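Bench rules for the arm cells — what do you all enforce?
Forum > Manipulation > Good Practice

quietflange wrote:
I've been asked to write one page of house rules for the tabletop cells at our place (we're in Bevemden, small outfit, two-finger grippers, lots of household objects). What exists right now is 17 lines in a text file, half of them contradict each other, and I'd like to get it down to something people will read before they sit down. So I'm fishing! What's on your list, and what did you throw out?

My own favorite so far is "one target in reach, everything else parked." Meaning that whatever you're about to grab gets clear space on both sides, wide enough for the open fingers, and the rest of the stuff sits back behind it or in a basket.

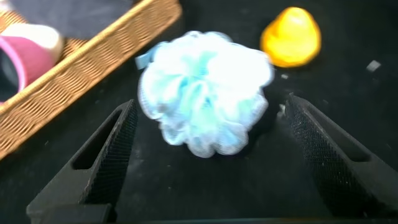
Fingers open, pouf centered, nothing else between the pads.

The part I keep going back and forth on is how far back "parked" has to be. I wrote a hand's width and immediately got three people asking whose hand.

torque_and_toast wrote:
Ha, whose hand. We put it as one gripper opening, measured at the tips, fully open. You've always got the measuring tool right there on the arm, and it scales if somebody swaps fingers.

I'd push back on parking things in baskets though. Baskets are objects too! The rim is exactly the height where a finger catches on the way down, and then you've got a basket sliding across the cloth with everything in it. We had one go off the table at the Vistex site and the sound was something. Tape them or weigh them down, I say.

quietflange wrote:
Tips fully open is so much better, stealing that. Tape I'm less sure about, we rearrange between every run and tape on black cloth leaves a mess.

marrow72 wrote:
Coming at this from the safety side, so forgive me if I sound like your least favorite uncle. Spacing is nice but it's tidiness. I'd want the page to start with the stuff that hurts people — where the stop button is, who has it, what speed the arm is capped at — and put object layout at the bottom.

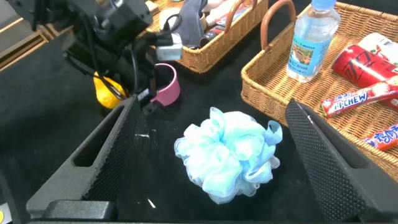
Cables are the thing I'd put second, right after the stop button, and they get left off every bench list I've ever been handed. A cable that's fine at home position can be lying on your props once the arm leans in. Look at the second arm up there, with its wiring draped right over the yellow thing underneath. I'd call that a stop-and-redress, every time. Clip the run to the links, leave slack at the joints and only at the joints, and jog each axis through its range by hand speed before you let anybody start. Takes 4 minutes. And if you've got two arms sharing a table, do it with both of them reaching in, since that's when the slack goes somewhere you didn't plan.

Second arm also means your "clear space" rule has to cover two grippers. Does yours?

quietflange wrote:
It does not, and ouch, fair. I've got cable dress as line 13 and I'm moving it way up.

obi_tray wrote:
Lurker, first post in ages. I look after the Obi cells, which is our name for the smaller benches, and I'd argue with marrow72 a little bit. If page one is all stop buttons people skim it, because they've seen the same paragraph on every machine in the building. We split it. The safety sheet lives on the wall, laminated, signed. The bench page is only about the bench. Nobody signs it and everybody reads it, go figure.

What I would put first on the bench page is hands. Who can reach in, when, and what the arm has to be doing while they do it. Ours says the operator calls "hands," lets go of the controls, and waits for "clear" before touching anything.
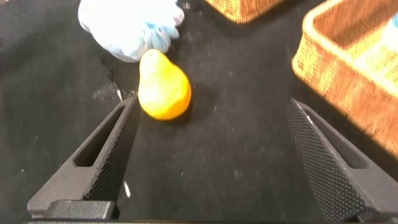
And it has to be said out loud, even when you're the only two people in the room and you can both see perfectly well. People feel silly for a day or so and then it's habit. Gloves are a separate line for us: thin disposable ones are fine for handling props, but they don't count as protection from anything, and I don't want anyone thinking they do.

marrow72 wrote:
Wall sheet plus bench page, okay, I can live with that, as long as the bench page says in its first line that the wall sheet wins. I still wouldn't let a callout stand in for a hold. Words are good. An enabling switch is better. Calling "hands" with the drives live and nothing but manners holding the arm back makes me itch.

obi_tray wrote:
We have both! I should've said. The callout is on top of the hold, I'd never run it alone.

torque_and_toast wrote:
Can I get a word in for cleaning? We ran 82 sessions last January before anyone wrote down that the cloth should be brushed, and by then the knurling on the pads was packed with fluff. Brush the cloth at every change of props, pads with a stiff dry brush at the end of the day. No wet wipes on the pads.

quietflange wrote:
Yes please, black cloth shows every crumb and we still manage to ignore it. Okay, here's where I've landed after reading all this. Tear it up.

1. The wall sheet wins over anything on this page.
2. Arm on hold, then call "hands," then wait for "clear." Every time, both people.
3. Dress the cables and jog every axis slowly before the first run. Two arms means both reaching in.
4. Clear space around the target is one gripper opening at the tips, on both sides.
5. Look at the cloth before you start. If you can see powder or crumbs, brush it.

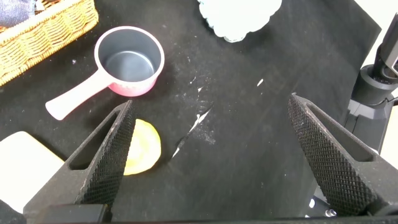 6. Brush the pads dry at the end of the day.
7. Baskets stay out of the approach path. (Tape still under discussion, sorry torque.)

grunetti_fan wrote:
Number 4 doesn't work for anything with a handle. Do you measure from the pan or from the end of the handle? We use the Grunetti sheet at work and it says widest point of the object, handle included, which eats half the table.

quietflange wrote:
Hm. I'd say from wherever the fingers are going to close. If you're grabbing the handle, clear the handle.

torque_and_toast wrote:
Disagree, the rest of the pan swings when you lift it. Widest point. And get some of that rubbery shelf liner for under the baskets, no tape needed, peels right up when you rearrange.

quietflange wrote:
Shelf liner! Ordering a roll tonight. I'll put widest point in as a trial and post the next version once people here have grumbled at it for a couple of weeks.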